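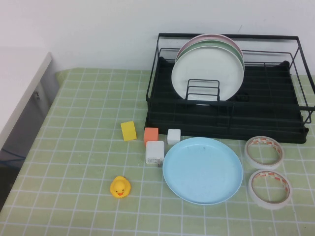 I have washed dishes by hand for most of my adult life, and for most of it I stacked them in a wobbly heap on a towel. Then I moved to Ronddale, into an apartment with 281 square feet of everything and no dishwasher, and the towel had to go. I bought a black wire rack from Bunditz, the hardware store on the corner, and I've been weirdly happy about it ever since!

The plates did it, I think. I've always owned mismatched ones — pastels mostly, pink and green and blue, picked up a piece at a time — and they used to live in a dark cupboard where I forgot I liked them. Standing on edge in a rack they look like something you'd see in a shop window.

My other rule is color where you work. I spent one whole February eating off a gray table and I won't do it again. A pale green grid underneath wakes everything up, even a few plain little blocks.

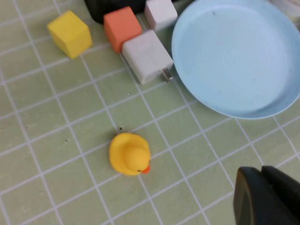

Yellow, orange and white against the green.

So how do you load a rack? I go big plates first, all facing the same way, with the one I'm fondest of in front. Leave one side open for the pots (there's always a pot). Tip the drip tray out before bed, and give the wire a scrub every month or so, corners included. I skipped that for a whole summer at my old place on Politis Street and I'm not going to describe it. 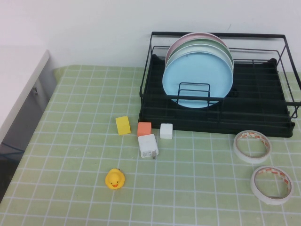

Sota Kamata wrote to me after my last column to say that he dries every plate with a towel the minute it's rinsed, and that a rack is "just a cupboard that drips." He has 7 towels on rotation and washes them on Sunday nights, or whenever they start to smell.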